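Monday, May 21, 2018
Lamcombe shop notebook

Paste test for the Pearce reprint. Mixed batch 2 at 80 grams to the liter, strained twice. Still lumpy. Hands need the pumice soap after press cleanup.

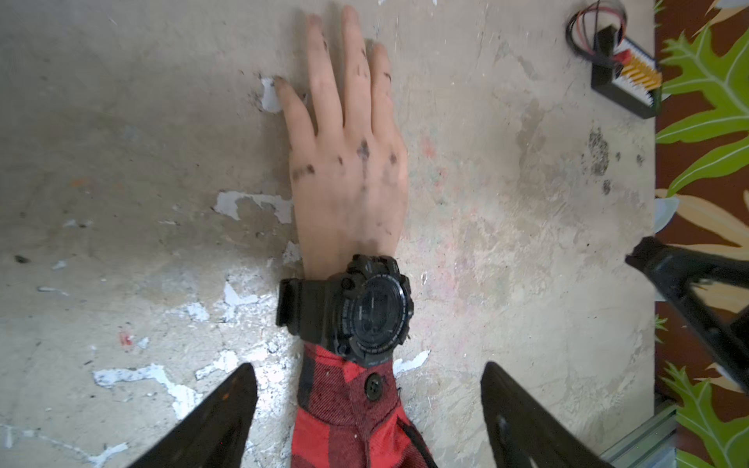 Vondel paper

Cut 86 sheets, grain long. Offcuts kept for endpapers.

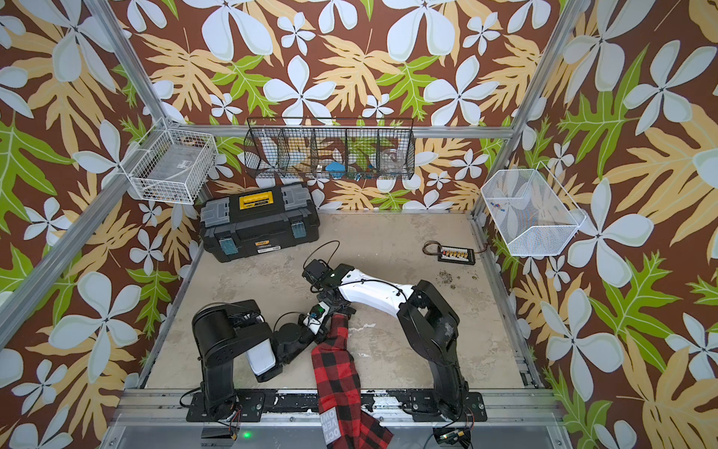

Flowered paper on the walls, brown ground.

Boards pressed under the big weights until lunch. One corner lifted, reglued.
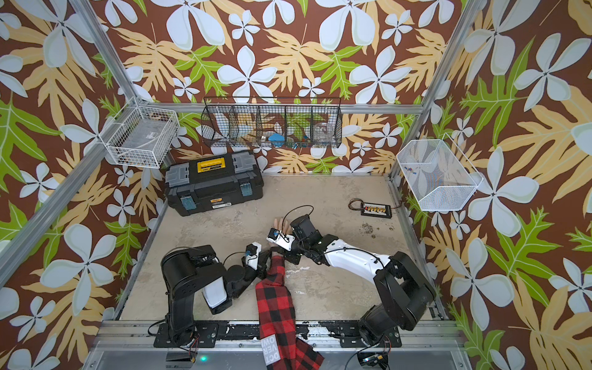 1 min read

Thinner paste spreads better on the spine. Order more mull in June.

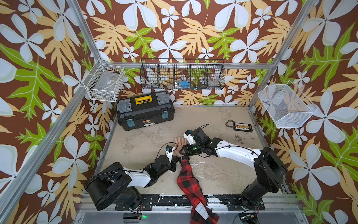 Wire baskets, from above.

Trim the Pearce blocks next.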